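KALTBY - Four students from Kaltby High School will split $500 in prize money after their plan for a bicycle repair stand took first place in the county's student business contest last week.

The team's project, Toltholm Cycle, would run out of a shared workshop on Aller Street on weekday afternoons and Saturday mornings. Customers would pay a flat $15 for a basic tune-up, with parts charged separately. The students told judges they could handle up to 40 bikes a month once the weather turns.

Teams turned in a written plan in the fall and gave a ten-minute presentation in the school auditorium. Judges scored them on cost estimates, market research and how well they answered questions from the panel.

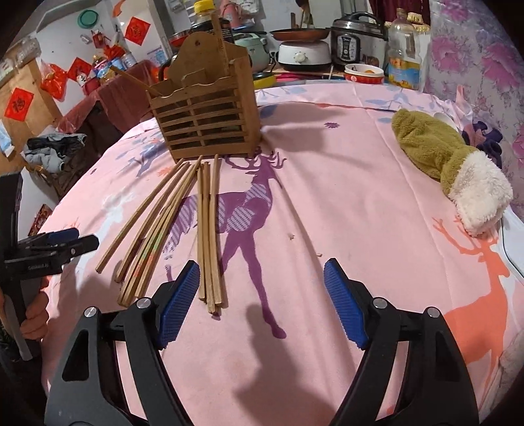

Second place went to a pair of juniors who want to sell refurbished graphing calculators to younger students. A meal-planning service for families on shift work finished third.

The prize money comes from Dierckx Hardware, which has sponsored the contest for six years. The store will also sell the winning team its first set of tools at cost.

The students said they spent most of December calling repair shops in neighboring towns to compare prices. The nearest full-service shop is in the next county, and the wait there in spring can run to three weeks.

Toltholm Cycle plans to open in March if the workshop lease is approved. The team will move on to the regional round the same month, where it will need a longer presentation and a two-year budget.

Last updated: January 31, 2025

Comments

ridgeroad542: Good for them. I drive 45 minutes to get a wheel trued.

M. in Kaltby: Will they take kids' bikes too? The article doesn't say.

oldspokes: $15 is too low. They should charge 20 and pay themselves something.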